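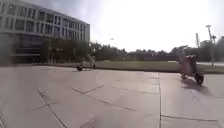
# Trotside

Last updated: 12th January

Trotside is a small command-line tool that reads your hosting invoices and tells you which of your apps is spending the money. It was written by Noboru Yagi after a long evening with a spreadsheet, a bill that ran to several hundred rows, and a line item called "Other transfer (misc)". The line item won.

If you run one app in one place, you do not need this. Read your bill, sigh, pay it. Trotside is for people with a web app, a database, a queue, a staging copy of all of those that was meant to last until June, and a single invoice that mixes the lot together.

## What it does

It takes the usage export from your host, matches each row to an app using rules you write, and prints a table. It can also write the table to a file, in case you have a boss who likes files.

It does not connect to your account. It has no login screen, no dashboard and no mobile app. It will not offer to optimize anything. If you want to save money, the traditional method of turning things off still works.

## Installing

Download the archive, unpack it, and put the `trotside` binary somewhere on your path. There is an installer for Windows, but all it does is the same thing with a progress bar.

Then run:

 trotside init

This writes a file named `trotside.conf` in the current folder. If one is there already, it will refuse and tell you so. Earlier versions overwrote it without a word. Sorry about that.

## Basic use

 trotside read usage.csv
 trotside report
 trotside report --by app --out june.csv

`read` loads an export into a local database file. Reading the same export twice is safe - rows are matched on their ID and skipped the second time. Reading an export that you have opened and saved in a spreadsheet program is less safe, as the spreadsheet may have decided that some of your IDs are dates. Trotside spots the common cases and stops. It can't spot the creative ones.

## Rules

A rule has a pattern and an app name:

 match "web-prod-*" app storefront
 match "db-prod-*" app storefront
 match "*-staging-*" app regret

Rules are tried from top to bottom and the first match wins. Rows that match nothing go into a pile called `unclaimed`. On a first run, expect this to be the biggest app you own.

Shared resources can be split:

 split "queue-main" storefront 7 reports 2

The numbers are shares and don't have to add up to anything in particular. You will be asked in a meeting how you picked them. Trotside has a `note` field for this, which prints next to the row and can hold up to one line of justification.

## Supported formats

- **Valo** usage exports, both the old layout and the new one. The new one renamed every column and moved the currency into the header, so please don't mix the two in one file.
- **Golimitz** monthly statements, CSV only. The PDF version has the same figures in it, arranged by someone who didn't want them read.
- Plain CSV with the columns `id`, `resource`, `date` and `amount`. Anything can be bent into this shape with patience.

JSON exports from Valo are not supported. There was a branch for it. It worked on the sample file and on no other file.

## Sample data

The `samples` folder holds 8 months of made-over billing rows taken from Yagi's own account. Resource names were changed, amounts were scaled by a constant, and one embarrassing weekend was left in for testing the spike report. Use the data for whatever you like, but please don't quote it as evidence of what hosting costs. It's evidence of what hosting costs one person who forgets to shut things down.

Known quirks in the samples:

- Two of the files have Windows line endings. They stay that way on purpose.
- Credits show up as negative amounts in the Golimitz files and as positive amounts with a flag in the Valo files. The reader handles both.
- Time stamps are UTC. The invoices they came from were not, so the first and last day of each month will be off by a few rows.

## Known problems

Currency conversion is missing. If you're billed in more than one currency, run one report for each and do the last step by hand.

Reports get slow on very large databases. `trotside compact` helps. So does deleting years you've already argued about.

Refunds that arrive in a later month are booked to the month they arrive in. Accounting people have written in to say this is wrong, and other accounting people have written in to say it is right. It stays put until one side wears down.

## Contributing

Bug reports are welcome. Please attach the rule file and enough rows to show the problem, and strip out your account number first. Patches should come with a test. New formats should come with a sample export, and a promise to answer mail when the host changes it.

Feature requests for a dashboard will be read with interest and closed.

## License

MIT. See `LICENSE`. If Trotside finds a database you've been paying for since a job you no longer have, you keep all the savings.

We use cookies to remember your settings and count visits. By continuing to browse you accept our cookie policy. Accept | Manage choices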